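Print this page | E-mail this page

THE DRAMBRIDGE TABLE: A GALLERY OF THINGS WE PUT FOOD IN

My household owns more bowls than it has ever had guests. I can say this with some authority, having moved them all from one apartment to another last September, wrapped in old issues of the Pasura community newsletter. The newsletter is good for this. It is printed on thick paper and I had already read the part about parking.

When we got to Drambridge I promised myself that the bowls would be used. No more good set and everyday set, no more top shelf that takes a chair and a prayer to reach. Everything would come down to the table and take its chances with the chili. Flynn Ngata, who writes the recipes on this site and eats most of the results, asked for a page about the dishes after a reader in Telach wrote in to say she liked the plates more than the cooking. Flynn took it well. He went quiet for one whole Thursday and then made a very aggressive lasagna.

So this is the gallery. For those of you who are strict about the word, it opens with a fair amount of talking. I have opinions on bowls and you have a scroll wheel.

First, on buying them. I have never bought a matching set. The closest I came was at the Huenchumán street market, where a man had a stack of 30 soup bowls, all white, all perfect, at a price that made me suspicious. I stood there and thought about thirty people eating soup in my living room and had to go and sit down. I bought one orange saucer and went home. It broke on the bus.

Everything else came in ones and twos. A color I liked, a rim I liked, a shape that felt right when I held it in both hands and pretended there was noodle broth in it. (Do this in the store. The staff will look at you, but they have seen worse.) The trouble with buying this way is that the pieces come from different makers with different ideas about how wide a bowl should be, and the test of a bowl is whether it will sit inside the next one. If it won't, it needs its own spot on the shelf, and it will expect that spot for the rest of its life.

Second, on tablecloths. I iron shirts, I iron pillowcases, and I once ironed a paper map. I do not iron tablecloths. A tablecloth that has been folded in a drawer should be allowed to look like it. Flynn's position is that the weight of the dinner will flatten it out. We have been running this experiment for years and I would call the results mixed.

Third, on plates under bowls. My grandmother put a plate under everything, including the telephone. I used to find it fussy. Now I do it too, mostly to catch drips, and also as a way of getting the flowery ones out of the cupboard. A flowery plate is hard to use for actual dinner. You eat your way down to a bouquet with gravy on it.

All right. On with it.
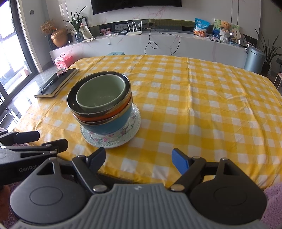
Stacking is the only exercise I get before dinner. Sage green goes on top, then the black with the brown rim, then orange, then blue at the bottom holding up the rest of the family. They nest well enough, though the green one has a bit of a lean, like somebody's uncle at a wedding. The flowery plate is on duty underneath, pink blooms and scalloped edge and all. As for the yellow check cloth, please see my remarks on ironing, above. Those creases are a matter of principle.

If you want to know which bowl gets used most, it's the green, for the simple reason that it's the first one my hand gets to. Flynn swears by the blue for anything with noodles. The black one makes plain rice look expensive, so it comes out when we have company and have only made rice.

More dishes to follow once I've gone through the lower cupboard - I have been putting this off, as it contains the gravy boats. We have several. We do not make gravy.

Write in with your own stacks, your leaners, and your lonely saucers. Letters about the lasagna should go to Flynn.

Recent on this site:
- Soup for Two, Served to Six
- The Telach Reader Writes Again
- What We Kept From the Pasura Kitchen
- 400 Grams of Lentils and No Plan
- Huenchumán Market: A Guide for the Weak-Willed

Contact us | Copyright The Drambridge Table | Back to top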